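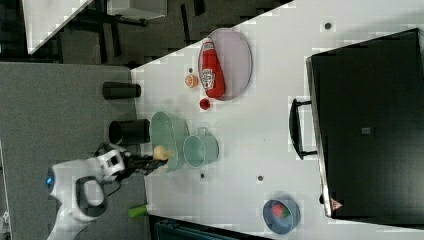 # Ploreck Tabletop Sorting Kit

The Ploreck kit is a set of props, task cards and software for teams teaching an arm to handle household objects. It covers picking, placing and clearing on an ordinary table. The arm is not included. Most customers already have one, and the kit works with any six- or seven-axis arm that has a two-finger gripper and can be driven from a Linux machine.

## What the kit is for

Small rigid blocks are easy to pick up, and an arm that does well on them often struggles with a mug on its side or a rubber duck. The Ploreck set mixes dishes, bottles, play food and toys so that grip width, weight and surface change from one pick to the next. Dishes can be laid flat or tipped over. The task cards say which.

Cards come in 3 levels:

- **Level 1:** one object, one target, clear space on all sides
- **Level 2:** several objects, with dishes upright or on their sides
- **Level 3:** mixed table, where something has to be moved before the target can be reached

## In the box

- Prop set with bowls, plate, mugs, play food and small toys
- 59 task cards, printed on both sides
- Adhesive marker dots for repeatable start positions
- Ploreck Recorder software, licensed for 2 workstations
- Spare fingertip pads in black rubber

Bottles and other packaged goods are not supplied. Use whatever is sold locally, and empty or fill it to the weight given on the card.

## Setup

Allow an hour the first time. Clamp the arm at a table edge so that it can reach the middle of the surface without full extension. A plain matte tabletop works best – gloss laminate throws reflections that upset the depth reading. Run the reach check in Recorder before laying out any props, then place the marker dots where the check tells you to.

Recorder saves joint positions, gripper width and up to 3 video streams. Sessions export as plain folders with one file per attempt.

## Notes from use

Anqi Yan and Jouko Kettunen ran the kit at Sisov for a season and logged about 3,000 attempts. Their main complaint was the level 2 cards, which did not say which way a mug handle should point. The current printing does. They also wore through one pair of fingertip pads, mostly on the bowls.

The play food marks easily if the gripper force is left at its default. Set it lower for anything soft.

## Ordering

The kit is sold by Zista and ships in November. Replacement props can be ordered singly. For questions about arm compatibility, write to Zahira Menon at the Zista support desk and include the model of your arm and gripper.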